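Re: [shopfloor-list] kitting by robot, where are we really
July, 4:40 pm
Posted by Odette Pruvost 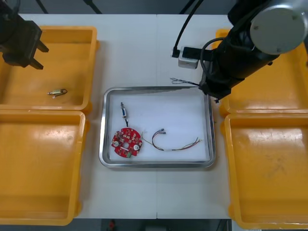

Can a machine do our kitting yet? For rigid parts in a known spot it can, slowly; for anything with wires on it I wouldn't sign the order.

Tetsuya Nomura wrote:
> Altimex quoted us for a 2-arm cell for the sensor kits. Their rep says
> harnesses are "a solved problem" now and we could have it running
> in 3 months. Board, cylinder, harness, into the tray, next tray. If it
> does that overnight I don't much care how fast it is. Anyone see a
> reason not to?

I see several, Tetsuya. Look at what has to be handled: a round red board with small parts all over its face, a little cylindrical piece with a lead on it, and a multicolored harness with plugs on one end and stripped ends fanned out on the other. The board I believe in. A harness never lies the same way twice, and thin wire likes to hang on to a gripper. Your night shift then stops at the first snag and waits for somebody to come in and free it.

We had the Bodura people through here last year with much the same pitch. They ran 287 kits over the trial and wanted to talk about the average. I wanted to talk about the stops — every one of them was a wire, and every one needed a person. Sithole bought the cell anyway and they now use it for housings only. It's fine at housings.

Before you sign, ask Altimex for an unedited run with your own harness, dropped in by hand any old way, and ask who clears the jams. We do 1392 kits in a good month with people and yellow bins, and I can't make the numbers work if one of those people has to stand next to the robot.

Has anyone on the list tried the Flundska clips that hold the leads together before picking? I'd sooner hear from a user than from another rep.

Odette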